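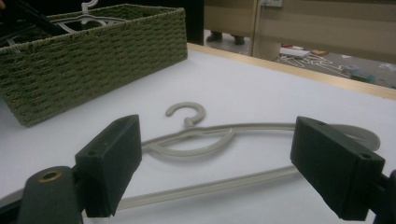 Wide plastic hangers tangle in storage basket, better way to store them?

Posted by Iraís Escobedo, December 8, 2023

I keep spare hangers in a rectangular woven basket on the work table. They are the gray molded plastic type with broad rounded shoulders, a straight lower bar and a curved brace under the neck. When I lift one out, its hook catches the brace or the bar of the next one and both come up. I have 14 of them in total, bought from Clutent in August. The basket has to stay because the closet rod is full. Is there a stacking order that prevents this, or do I need a different container? I would also like to know if the hooks can be bent or trimmed. They do not swivel.

So-yul Bang

Do not bend or trim the hooks. Molded plastic whitens at the bend and cracks there later, usually with a coat on it.

The tangling comes from mixed orientation. Lay the first hanger flat on the table with the hook pointing left. Lay the next one directly on top with the hook also pointing left, and continue until you have a stack that fits the basket. Check that the lower bars line up. If one hanger is flipped over, its hook opens the other way and passes through the brace of its neighbor.
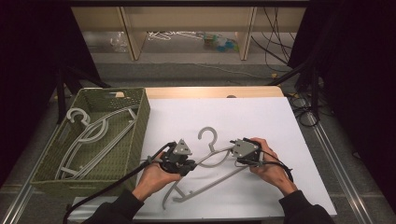 Broad shoulders are the limiting dimension. Measure from shoulder tip to shoulder tip and compare that with the inside length of the basket, not the outside, as woven baskets often narrow toward the bottom. If the hanger is longer than the basket floor it will rest on a diagonal, and a second one will tend to cross it. In that case stand the whole stack on its lower bars with the hooks up and put a strap around the necks. A strip of hook-and-loop tape is enough. Take hangers from the top or front of the stack only.

Isauro Ochoa

I just use a bigger basket.

Citlali Trujillo

The strap works. I would make two bundles of seven, so that a full one does not have to be opened for a single shirt. Alternate the bundles end to end if the shoulders are thicker than the bars, otherwise the stack leans. Mine are the Bajwa ones and they lean after the fifth or sixth hanger.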